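Workshop notebook – bookbinding bench
November, morning into early afternoon

Paste first. Made up wheat starch paste in the small saucepan and let it sit while I cleared yesterday's offcuts. It came out thicker than I like. Strained it through the sieve, thinned it with cold water and it brushed out well enough. The leftover is in the fridge with a lid on. Throw it out if it smells sour.

Kyriakidis ledger. Christos wants it back before the holidays, so I finished taking the old spine off. The lining was brown paper under a hard animal glue, and it came up in flakes once a poultice had been on it for 7 minutes. Left the poultice longer on the tail end and the folds there started to go soft, so don't do that. Three sections have split at the fold. I guarded the outer folios with the light tissue and put them between blotters under the small weights.

Sewing holes are a mess. Someone has resewn this book at least once, and the second lot of holes wander off the first by a couple of millimetres. I'll use the older set where the paper is still sound. Tapes, not cords. Ifigeneia would prefer cords, but the spine is wide and I want it to open flat for the copying.

Cloth. The grey-green Esura buckram is a fair match for the original colour in daylight and a poor one under the bench lamp. Cut a swatch and pinned it to the job sheet. Matilde can decide. If she doesn't like it we are back to dyeing our own, and that takes the better part of a day.

Board. Ran out of the 3 mm. The Kivero order was 50 sheets and we have almost used the lot on the school job. Colin is putting in another. In the meantime I laminated two thinner boards for the ledger, grain running head to tail on both, and left them in the nipping press over lunch. They came out with a slight warp towards the pasted side. Turned them and pressed them again.

School job. Prys has trimmed and squared the first boxful. The guillotine is leaving a faint nick along the fore-edge, same place every time. Blade wants changing. Cutting stick too, I think, as it has a groove you can feel with a fingernail.
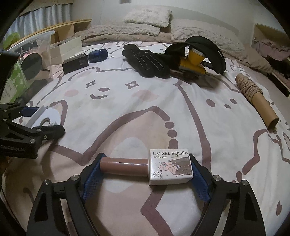
Can the ledger be rounded and backed before the new board arrives?
Rounding can go ahead as soon as the sewing is done and the first glue is touch dry, but leave the backing until the boards are on hand, so the shoulder can be matched to their thickness.

Still to do:
Mend the remaining two torn leaves near the back
Sew the ledger, waxed linen thread, the 18/3
Order blotting paper
Ask Christos whether he wants the old label kept and put back on the new spine

The old label is in an envelope in the top drawer. It is leather, very dry, with the gilding mostly gone. Don't put any dressing on it.

Humidity in the back room was higher than I expected for this time of year. Moved the cloth rolls off the floor.

Last updated: November
Nullus Bindery – bench notes, for workshop use – Back to top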